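Home | Guides | Set-up | Parts | Contact

Section 4: Setting up your Kesero hands-free kit

I fitted mine in 12 minutes, but do allow longer if it's your first go!

1. Charge the unit fully indoors. The light goes green when it's done (mine took ages, so I made lunch).

2. Wipe the sun visor with a dry cloth and slide the clip on, speaker facing you.

3. Hold the big button until it beeps twice, then pick "Kesero" from your phone's Bluetooth list.

Note: if your phone asks to share contacts, say yes. It stores 2,000 names – far more than I'll ever need.

4. Ring a friend while you're still parked and set the volume. I like mine a bit louder than feels right on the drive, as road noise eats the quiet bits.

Caution: do all your pairing and fiddling before you set off. Once you're moving, use the voice button or leave it be.

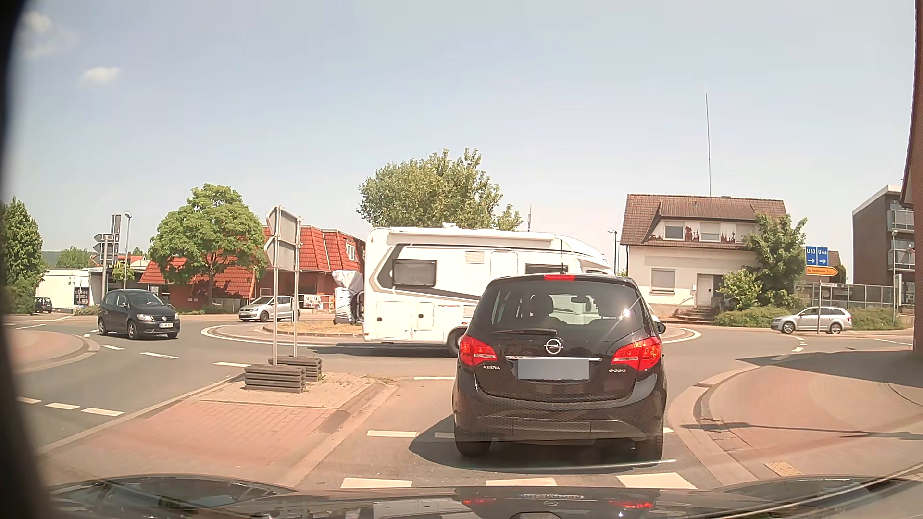
Edileuza Nogueira wrote in to say her calls kept dropping until she deleted her old headset from the phone, and then the kit paired first time.

5. Still no joy? Hold both volume keys until the light flashes red, then go back to step 3.

69 comments | 200 shares

© Rutance 2019 | Contact us | Back to top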